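Everyday Materials, handout 5
Thin sheets and how to stiffen them
(goes with the session on bending, bring scissors)

Hello all. A few people asked me to write up the bit I rushed last time, so I have, and it's got longer than I meant. Skip the sums if you like, but please do the paper test before you come in, it takes five minutes and it makes the rest much easier to follow.

Start with a plain sheet of A4. Hold it by one short edge, flat, as if you were handing someone a letter. It flops. Now put a slight curve across it with your thumb, a bit like a gutter, and hold it again. It stands out straight. You haven't added any paper and you haven't made it any thicker, you've only moved some of the paper up and some of it down.

That's really the whole lecture. Everything after this is me going on about it.

Why height matters so much

When you bend a strip, the top gets stretched and the bottom gets squashed (or the other way about), and somewhere in the middle there's a layer that is doing neither. We call that the neutral axis. Material sitting on the neutral axis is hardly helping. Material a long way from it is helping a great deal, because it has to stretch further for the same amount of bend, and because it has more leverage when it pulls back.

For a plain rectangular strip, the stiffness goes with the width times the thickness cubed. Cubed! Make it 2 times as thick and it's eight times as stiff. Make it 2 times as wide and it's only 2 times as stiff, which feels a bit mean. Try it with a ruler held flat and then on its edge. Same ruler, same plastic, and on its edge you can barely get it to move at all.

The trouble is that thickness costs money and weighs a lot. Knut Seidel, who taught me this years ago in a very cold room in Rustberg, used to say that any fool can make a stiff thing out of a lot of steel. He then made us carry the steel upstairs.

Ribs, folds and waves

So what do you do with a thin sheet? You fold it, or press a wave into it, or mould ribs into it. All three are the same trick. The peaks go up, the troughs go down, and the neutral axis runs through the middle where there is very little material anyway. Corrugated roofing does it, the wavy layer inside cardboard does it, so do scallop shells and a good many leaves (look at hornbeam if you can find one).

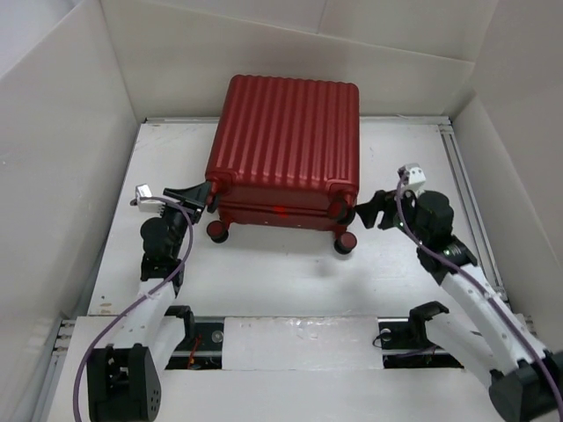

The catch, and it's the thing most of you got wrong in the January test, is that this only works in one direction. Ribs stiffen a sheet against bending along their length. If you try to roll the sheet up the other way, so that the ribs stay straight and the sheet curls around them, it gives way quite happily. Think of a bamboo blind. Stiff along the canes, rolls up beautifully across them. When Henrike Diekmann drew her roof panel with the ribs running parallel to the supports instead of spanning between them, the panel would have sagged under its own weight, near enough. She's given me permission to say so!

If you need stiffness both ways you've got a few choices. You can cross the ribs, like a waffle. You can glue flat skins onto both sides of a wave, as in a cardboard box. Or you can curve the whole sheet in two directions at once, so that it becomes a shell, and then it can't bend much without stretching somewhere. An egg is the usual one people mention. I prefer a soup ladle.

Edges and corners

A flat panel is weakest in the middle and at any free edge. Turning the edge over, even by a little, helps more than you'd expect. Look at a baking tray or the rim of a yoghurt pot. Cut the rim off a yoghurt pot (wash it first, please) and the rest goes all wobbly in your hand.

Rounded corners are a slightly different matter. A sharp inside corner gathers up the stress in one place, and cracks like to start there. A generous curve spreads it out. There's a nice old set of trial pieces from Pesteck in the cupboard by the sink, all cracked in the same spot, and I'd like everyone to handle those at least once.

The paper test

Cut three strips the same size from one sheet. Leave the first flat. Fold the second lengthways into a V. Pleat the third lengthways into a zigzag with small, even folds. Rest each across two books and load the middle with coins until it gives up. Write down how it failed as well as how much it held, because the zigzag tends to spread out sideways and go flat before it really breaks. Then tape a strip of paper across the underside of the zigzag and do it again.

Harpreet Li's group got 508 grams on theirs last year, with taped ends. I don't quite believe it but I did watch the scales. If you get past 500 I'll be impressed.

Reading

Sabine Wendt's notes on folded plates, all 16 pages, are in the folder. Ingeborg Diekmann's short piece on shells is optional, and the second half is hard going – leave it until after the next session if you're busy.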